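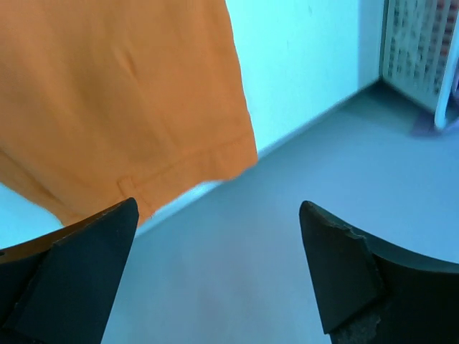 What is the correct order to follow the Gilani split, if I missed everything?

Posted in: Music and TV people

Good evening to all. I would like to ask for help with a thing which is probably very simple for the old fans.

I started to listen to Gilani only this spring, when my sister-in-law gave me their second album. I like it very much. After this I began to read about the duo and I found that the two singers have not spoken to each other for a long time, and that one of them took part in the television show Calletach, where the new husband of the other one was also a participant. Then there is something that everybody calls Plorkgate. I have read this word perhaps a hundred times and no person explains it, they only say "as we know from Plorkgate".

My questions are these. First, what was Plorkgate, in plain words? Second, should I watch Calletach before I read the memoir, or the memoir first? The memoir has 310 pages and I read slowly in English, so I would not like to begin it and then understand nothing. Third, is it true that the song "Kitchen Light" on the solo record is about the former husband? In some places they write that it is confirmed, in other places that the singer denied it.

I do not need to know who is right. I only want to follow the story when the solo tour begins in September, because my sister-in-law has bought two tickets and she will talk about it during the whole train journey.

Thank you in advance for your patience.

Brayan Rivadeneyra

3 replies

mirabelle_t

Hello and welcome. I also came to this story from outside and I learned it in the wrong order, so I will try to write it in the way I would have liked to read it.

Plorkgate is named after the hotel, the Plorkgate, where the duo stayed during the last tour. The younger singer was told that the tour would have ten more concerts. The older singer had already signed for Calletach, and the filming was in the same weeks. The younger one learned this from a hairdresser at breakfast. There was a loud conversation in the lobby, a guest recorded 40 seconds of it on a telephone, and the recording was on all the gossip pages before lunch. That is all. No one was hit and nothing was thrown, although you will read about a thrown suitcase. In the recording you hear a suitcase fall, and it may have fallen alone.

After this the duo stopped. The statement said "a pause", and the word pause is still there on the official page.

For the order, I recommend the following.

Begin with the second album, which you know already. Listen again to the last two songs. They were recorded when the relations were still good, and it is useful to have this in your ear.

Then watch Calletach, but only season 5. The older singer is not in the other seasons. You can leave out the first episodes, which are mostly about the boat and the cooking. She arrives in the fourth one. The dinner episode is the important one, where the husband of the younger singer (at that time they were only engaged) says the sentence about "people who sing in twos because they cannot sing in one". Everybody quotes it. I think he wanted to make a joke and it was a bad evening for jokes.

Then read the memoir. It was written by the older singer after the show, and she answers to many things from the show without saying which things they are. If you have not seen the dinner, the chapter called "Salt" will look like a chapter about soup.

At the end, the solo record of the younger singer, which came out in the same month as the paperback. Many people believe it was on purpose. Record companies fix their dates very early, so I would be careful with this.

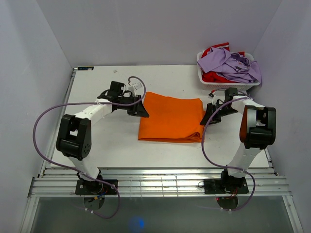
About your third point, "Kitchen Light". The younger singer wrote the words with two other people, and one of them had an earlier version before she ever met her first husband. This was said by the co-writer in the Flollby podcast. On the other side, the second verse speaks of a man who leaves the spare key in a shoe, and the first husband did tell this story about himself on morning television, with some pride. So my opinion is that the song was old and the verse was new. In the podcast she was asked directly and she answered "It is about a kitchen". I do not consider this as a denial, but it is also not a confirmation, and the pages which write "confirmed" have only taken it from each other.

Please be careful also with the comments under the Flollby episode. There are 903 of them and a great part is from people who have decided already. The first few are good, especially the one with the dates of the tour.

Dunstable Pete

Read the memoir first. It is a better book than people say and the show is terrible. My wife watched all of it and she could not tell me afterwards who had won.

Also the younger one is completely right in this story and I do not see what is there to discuss.

okonomi

I agree in general with mirabelle_t, but I would like to correct two small things.

The fourth episode is where the older singer arrives in the version shown abroad. In the home version two episodes were joined together, so she comes in the third. If you watch on the official site, look at the title and not at the number. The title is "A Bed by the Window".

The chapter "Salt" is about the dinner only in its second half. The first half is about her mother and it really contains a recipe. I have made this soup. It needs less water than she writes.

For the slow reader I can also suggest the audio version, read by the author. She speaks slowly and very clearly, and in the hotel chapter she makes a long stop before the word "breakfast" which you do not get from the paper. The audio is a little shorter than the book, as the acknowledgements and the part about the tax adviser are left out. I did not miss them.

One more thing for the train. If your sister-in-law is a fan from the beginning, she will possibly have a strong opinion about the first manager. He is hardly mentioned in the show and he has another name in the memoir, where he is "Uncle". In my experience it is better to let the other person speak about Uncle and to ask short questions.

Comment by Brayan Rivadeneyra

Thank you very much to all three. I did not expect such complete explanations. I have found season 5 and I will start tonight with "A Bed by the Window". I asked my sister-in-law, in a careful way, who was Uncle, and she spoke until the coffee was finished.

May I ask one small thing more to okonomi: how much water do you put in the soup?

Comment by okonomi

Half of what is in the book, and add the rest at the end if you find it too thick.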